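**Unit 4: Task-Space Control and Grasp Planning**
Course coordinator: Yusri Ong

Students are expected to have the Stameck simulator installed before Tuesday's tutorial.

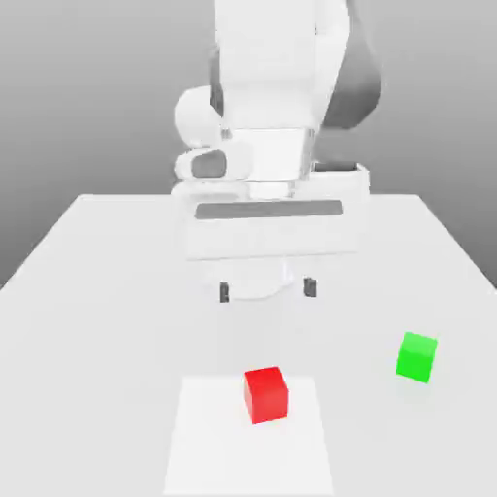 The planner operates in three stages: approach, align and close. Each stage publishes a target pose to the controller, which runs at 340 Hz. Perception updates arrive at 20 Hz, so the controller must interpolate between object estimates.

### Exercise

1. Write a pre-grasp pose for the red cube, with the gripper axis normal to the table.
2. Repeat for the green cube. Cube yaw is symmetric every 90 degrees — choose the solution that keeps the wrist furthest from its joint limits.
3. Log both trajectories with Prirar and plot the joint velocities, labelled by stage.

Submissions that modify the controller gains will not be marked.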